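作業療法士という仕事　講演用メモ(話し手用・50分)
2018年8月15日　Homilmontホール　高校生と保護者のための進路講座

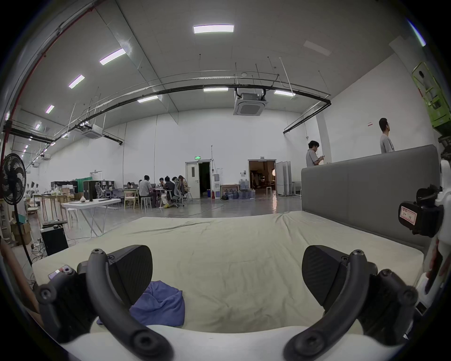 作業療法士の「作業」は、工場の作業とか流れ作業の作業とは意味が少し違います、というところから入る。英語ではオキュペーショナル・セラピスト、略してOT。ここで言う作業は、人が毎日やっていることのほとんど全部です。顔を洗う、着替える、ごはんを作る、仕事に行く、孫と将棋を指す。そういうことが病気やけがや障害でやりにくくなった人と一緒に、もう一度できる方法を探す仕事。ここで写真のベッドに目を向けてもらう。くしゃっとなった青い布と、しわの寄ったオフホワイトのシーツ。「この布をたたんで、シーツのしわを伸ばしてください」と言われたら、みなさんの体は何をしますか、と聞く。10秒待つ。答えが出なくてもかまわない。自分の手が少し動いた人はもう考え始めている、と声をかけて次へ。

スライド2　布を一枚たたむ

演台にハンカチを置いておく(忘れずに鞄から出す!)。まず両手でふつうにたたむ。それから「では右手だけで」と言って実演。ゆっくりやること。リハーサルでは緊張して早くたたみすぎて、難しさがまったく伝わらなかった。

話すこと。布のふちを目で見つける。手を伸ばす。体が前に傾くので、倒れないように足とお腹で支える。つまむ強さを決める。角と角が合っているかを見る。ずれていたら直す。その間ずっと「布をたたんでいる最中だ」ということを覚えている。

たったこれだけのことに、目も手も足も記憶も注意も全部使っているんです、すごくないですか、と、ここは思いきり楽しそうに言っていい。本当に楽しいと思っているので。

この、ひとつの動作を細かくほどいて見ていくことを「作業分析」と呼びます。学校に入ると最初のころに習います。私は歯みがきで分析の課題を出されて、紙が足りなくなりました。キャップを開けるところだけで一枚終わった。

会場にやってもらう。利き手でないほうの手で、配った紙を半分に折る。隣の人としゃべってOK。ざわざわしてきたらそのまま1分ほど待つ。
聞いてみる質問:
・どこがやりにくかったか
・紙を押さえるのに何を使ったか(肘、あご、隣の人の手、など)
・やり方を変えた人はいるか

やり方を変えた人がいたら必ず褒める。「いま自分で工夫しましたよね。作業療法士が患者さんと一緒にやっているのは、まさにそれです」

スライド3　理学療法士とどう違うの?

毎回必ず出る質問なので先に話してしまう。

理学療法士(PT)は、立つ、座る、歩くといった基本的な動作の回復や維持を専門にする。作業療法士(OT)は、その人の生活の中の具体的な活動に焦点を当てる。ただ、現場では重なるところがたくさんあるし、いつも相談しながら進めている。言語聴覚士(ST)は、話す、聞く、食べる、飲み込むことの専門家。

よく使っている例。退院したらまた台所に立ちたい、という人がいるとする。PTさんが立つ力や歩く力を一緒につけていく。STさんは、言葉が出にくいなら家族との伝え方を一緒に練習し、飲み込みに心配があれば食べ物の形を考える。OTは実際に台所に立ってもらって、鍋はどこに置くか、片手でにんじんを切るにはどうするか、火を消し忘れないためにどんな工夫がいるかを考える。

もうひとつ大事なこと。作業療法士は心の病気のある人の支援にも深く関わっている。精神科の病院やデイケアで働く作業療法士は昔からたくさんいます。ここはPTとの違いとして高校生にあまり知られていないので、ゆっくり話す。手芸や園芸や料理をしながら、生活のリズムを取り戻したり、人と一緒にいることに少しずつ慣れたりしていく。「遊んでいるみたい」と言われることもあるけれど、その人に何をどのくらいの難しさで用意するか、裏でものすごく考えています。

(時計を見る。ここまでで15分が目安。押していたら精神科の例は後半にまわす)

スライド4　どんなところで働くか

一枚のスライドに詰めこみすぎたので、全部は読まない。目で追ってもらって、次の四つだけ話す。

病院。入院してすぐの、まだ体調が安定しない時期から関わる。ベッドの上で座る練習をしたり、顔を拭いたりするところから。回復期の病棟に移ると、着替え、トイレ、お風呂、料理と練習の幅がぐんと広がる。私が最初に勤めたFurtadoリハビリテーション病院はこのタイプでした。

高齢者の施設や訪問。家に伺うと、病院では見えなかったことがいっぺんに見える。玄関の段差、布団かベッドか、よく座る椅子の高さ、冷蔵庫の扉がどちらに開くか。病院であんなに練習した動作が、家のトイレではドアの向きが逆で使えなかった、ということもあります。悔しかった経験として正直に話す。

子ども。発達に心配のあるお子さんと、遊びを通して関わる。はさみを使う、字を書く、服のボタンをとめる。ブランコやボールプールで遊んでいるように見えて、姿勢を保つ力や、力の加減を育てている。園や学校の先生とも話をする。

働くことの支援。病気やけがの後で職場に戻りたい人と、通勤の練習をしたり、疲れにくい仕事の順番を考えたりする。Skarkuraの支援センターにいたとき、休憩の取り方をひとつ変えただけで午後の過ごし方ががらりと変わった方がいて、今でもその日のことをよく思い出します。

ここで一度、後ろの列まで見渡す。眠そうなら立って伸びをしてもらう。夏の午後なので無理もない。

スライド5　ある一日

Furtado時代の一日。時刻は細かく読み上げない。

朝は更衣室で着替えて、まずカルテを読む。夜の間に熱が出ていないか、眠れていたか、看護師さんの記録を確認する。それから病室へ。朝の着替えの時間に合わせて伺うと、本当の着替えを一緒に練習できる。訓練室で練習用のシャツを着るのと、寝起きの体でいつもの服を着るのとでは、やっぱり違うんです。

午前中は訓練室。粘土、ペグ、编み物、と書きかけたが、道具の名前を並べても伝わらないので、実物の自助具を回す。

回す物:
・柄を太くした スプーン
・ボタンエイド(ボタン穴に通して引っぱる道具)
・ソックスエイド(腰を曲げずに靴下を履く道具)
・滑り止めのマット

「使い方がわからないものがあったら、想像してみてください」。ソックスエイドはたいてい誰かが変な使い方を思いつくので、それも楽しむ。去年、腕にはめた人がいて、実は腕カバーとしてなかなかよかった。

昼は食事の場面に入ることもある。お皿の左側だけ残している人がいたら、好き嫌いかもしれないし、左側に注意が向きにくい症状(半側空間無視)かもしれない。同じ「残した」でも意味が違う。見る目が育ってくると、食堂にいるだけで気づくことがどんどん増えていきます。この仕事の面白いところだと私は思っています!

午後は調理練習や家屋訪問、家族への説明。夕方はカンファレンスと記録。

記録の話は省かないこと。書く仕事は多いです。誰が読んでもわかるように、見たことと自分の考えを分けて書く。国語が苦手で理系に来ました、という学生さんがここで苦労する。でも練習すればちゃんと書けるようになるし、私がそうでした。

スライド6　台所の棚の話

自分の失敗談。時間があれば必ず入れる。なくても入れる。

私の身長は167センチです。新人のころ、ある女性の調理練習で、よく使うお皿を「取りやすい高さ」の棚に並べ直しました。自分では完璧だと思った。ところがその方は私よりずっと小柄で、肩も上がりにくかった。私にとって取りやすい高さだったんですね。その方は遠慮して何も言わず、毎回背伸びをして取っていました。

先輩に言われて、膝を曲げてその方の目の高さで台所を見てみた。まったく別の部屋でした。それからは新しいお宅に伺うたびに、まず座ってみたり、しゃがんでみたりしています。家族の方に驚かれます。

(実際に演台の横でしゃがむ。マイクを持ったまま。コードに注意)

スライド7　なるには

保護者の方がメモを取り始めるところなので、はっきり、ゆっくり。

国家資格です。高校を卒業して、作業療法士の養成課程がある学校で3年以上学び、国家試験に合格すると免許が取れる。学校は専門学校、短大、大学がある。国家試験は年に一度で、筆記は例年2月。

何を学ぶか。解剖学、生理学、運動学。骨と筋肉の名前はたくさん覚えます。内科や整形外科、精神医学などの医学の科目。心理学。それから作業療法の専門科目と、病院や施設での臨床実習。

実習について。正直、緊張します。朝も早いし、レポートもある。けれど教室で習ったことが目の前の人とつながる瞬間があって、ここで仕事が好きになったという同級生がとても多かった。私は実習の初日に挨拶の声が裏返りました。患者さんが笑って、それで話しやすくなった。

学校選びで見てほしいところ:
・実習先はどこか、家から通えるか
・国家試験の合格率だけでなく、入学した人のうち何人が卒業しているか
・オープンキャンパスで在校生と話せるか
・精神科や子どもの分野の先生がいるか
・奨学金の条件(卒業後の勤務先が決まっているものは、途中でやめた場合どうなるかも読む)

合格率のところは補足。合格率が高い学校が悪いという意味に聞こえないように。数字をひとつだけ見て決めるのはもったいない、という言い方で。

地元だとBuleo医療専門学校に夜間の見学会がある。仕事帰りの保護者の方も参加できる。詳しい日程は学校に直接聞いてもらう。

お給料の話。聞きにくいだろうからこちらから触れる。病院か施設か、地域や経験によって幅があるので、私から金額は言わない。求人票を見るときは、基本給、手当、賞与、休日数を分けて比べてみてください。土日も動いている回復期の病棟ではシフト勤務のところが多い。将来の需要も聞かれると思う。高齢の方が増えて求められる場所は広がっているけれど、養成校も資格を持つ人も増えてきたので、「資格さえあれば一生どこでも大丈夫」とまでは言えません。どんな分野で力をつけたいか、働きながら考え続けることになります。

スライド8　どんな人が向いているか

「手先が器用じゃないとだめですか」とよく聞かれる。だめじゃないです!　私は学生時代、革細工の課題で財布を作って、お札が入らなかった。不器用な人は、できない人がどこでつまずくかを体で知っているので、それはそれで役に立ちます。

人と話すのが得意でなくても大丈夫。黙って隣で同じ作業をしているほうが落ち着く、という患者さんもたくさんいます。

私が一緒に働いていて楽しいのは、人の暮らしに興味がある人。よその家の味噌汁の具が気になる人。なんでそのやり方なんだろう、と考え始めると止まらない人。

しんどいことも言っておく。立ち仕事で腰にくる。思うように良くならない人もいる。亡くなる方もいる。自分の声かけはあれでよかったのか、帰り道に考え込む日もあります。そういうときに先輩や同僚に話せる職場かどうかは、就職先を選ぶときに見てほしい。

スライド9　今日からできること

宿題みたいで申し訳ないけれど、気が向いたらでいいので、と前置き。

・家でいちばんよくする家事をひとつ選んで、手順を紙に書き出してみる
・利き手を使わずに朝ごはんを食べてみる(熱い汁物は避けること)
・おじいちゃんやおばあちゃんに、今やりにくくなったことと、どう工夫しているかを聞いてみる
・病院や施設の見学、職場体験を先生に相談する

三つめは特におすすめ。びっくりするような工夫が出てきます。うちの祖母は瓶のふたを輪ゴムで開けていて、当時の私はただの癖だと思っていた。学校に入ってから「滑り止めだ!」と気づいて、電話をかけました。

質問の時間

残り8分あれば理想。手が挙がらないときのために、前に出た質問を用意しておく。

「数学は必要ですか」
高校の数学をそのまま使う場面は多くないけれど、運動学で力の向きやてこの考え方が出てくる。物理を取っていない人も入ってからちゃんと勉強できる。

「男性でもなれますか」
なれます。職場にも同級生にも男性はいました。着替えやお風呂の練習では、患者さんの希望に合わせて担当を相談することがある。

「大学と専門学校、どちらがいいですか」
どちらを出ても受ける国家試験は同じ。研究や大学院に興味があるなら大学、早く現場に出たいなら三年制、という考え方がひとつ。学費と通学時間も一緒に並べて家族で話してみてください。

「途中で別の分野に移れますか」
移れる。私も病院から就労支援に移りました。新しく覚えることは多いけれど、前の分野で見てきたことが思いがけず役に立つ。

「血が苦手です」
手術に入る仕事ではないが、傷のある方に関わることはあるし、解剖の見学がある学校も多い。心配なら見学会で聞いておくといい。入ってから慣れたという人も私の周りにはいた。

終わりに

自助具が全部戻ってきたか確認する。ボタンエイドは小さいので椅子の下も見る。アンケートは出口の箱へ。終了後もしばらく会場の前のほうにいるので、みんなの前で聞きにくいことはそのときにどうぞ、と伝える。

持ち物(自分用)
・配布資料 200部
・折り紙用の紙(資料と同じ数)
・自助具一式、ハンカチ
・延長コード、レーザーポインターの替えの電池
・水
・底のゴムがしっかりした靴。しゃがむので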